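To: Members of the Plasby list
From: Office of Facilities and Shared Equipment, Turkarton
Re: Care of the pale work surfaces

Colleagues,

The Office has received several inquiries concerning the cleaning of the pale work surfaces in the Turkarton rooms. The earlier message is quoted in full for those who joined the list after June.

> The matte surfaces are to be wiped at the close of each
> session with a dry cloth. Solvent cleaners are not to be
> used. Members who find a mark that does not lift should
> report it to this Office and leave it in place.
> Small items belong in the labeled trays.

That guidance remains in force. The question raised most often is whether small dark specks must be reported.
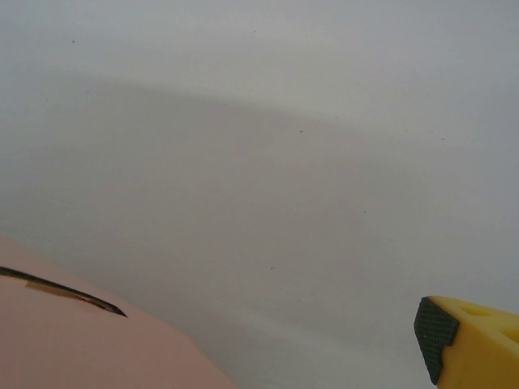

Isolated specks need not be reported unless they remain after two passes with a dry cloth. A mark that can be felt with a fingertip should be reported in every case, together with the room number and the side of the surface on which it lies. Scratches are handled separately under section 3 of the Llorente guidelines.

A second group of inquiries concerned the small soft pieces supplied by Mita, which shed a fine dust when new. These should be shaken out over a bin before first use – away from the work surface – and stored flat. The current stock stands at 154 pieces, and replacements may be requested through the usual form.
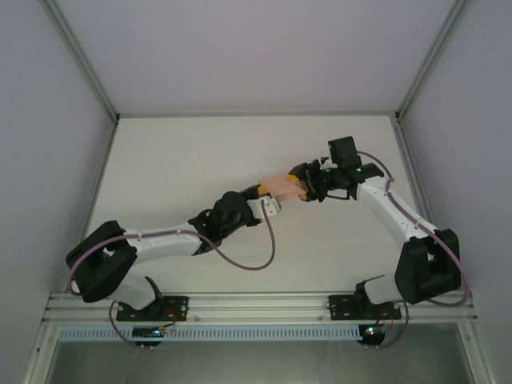
Floor panels within the enclosures are subject to the same rule as open tables. The metal strips along the edges may be cleaned with a damp cloth, provided that no water reaches the panel itself. Side walls and back walls are cleaned by this Office and require no action from members.

Requests for additional cloths should be sent to the Office in writing. Questions about this message may be addressed to the list.

Office of Facilities and Shared Equipment
Turkarton

Recent messages
Labeled trays: revised sizes
Llorente guidelines, section 3: reporting scratches
Mita order form for members
Plasby list: posting rules

Last updated: 01/01/2026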